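Posted in: Minutes & Agendas / Sillgate Allotments

Present: Sheena Galbraith (chair), Odette Caron, Calum Ogilvie (minutes), Rhona Pringle. Apologies from Shireen Xaba, who had read the agenda.

1. Minutes of the January meeting were agreed, apart from the word "shouted", which Rhona wishes changed to "remarked".

2. Water. The bill came to £762. Calum suspects the tap by the Paterson gate, which has dripped through two chairs and is well into its third. Odette to ask for a plumber's price – a written one this time.

3. Manure. Around 25 bags arrived when 70 were ordered. The supplier says the rest are "maturing". Payment held back until they have finished.

4. Plot widths. Rhona again raised the matter of her neighbour's rhubarb. Sheena offered to bring a tape measure. The rhubarb was not represented.

5. Open day. Odette will print 200 leaflets, with the right month on them. Cake to be discussed by those who intend to bake any.

6. Any other business. Calum asked whether someone else might like to take the minutes. Next item.

Meeting closed at 9.10pm. 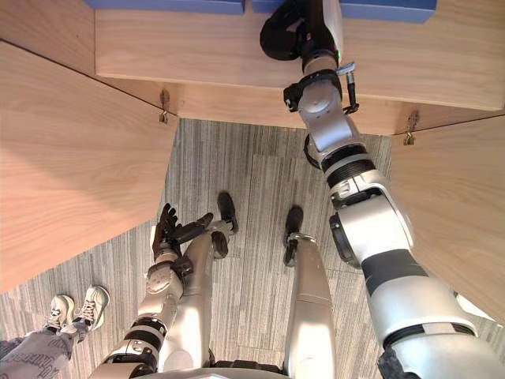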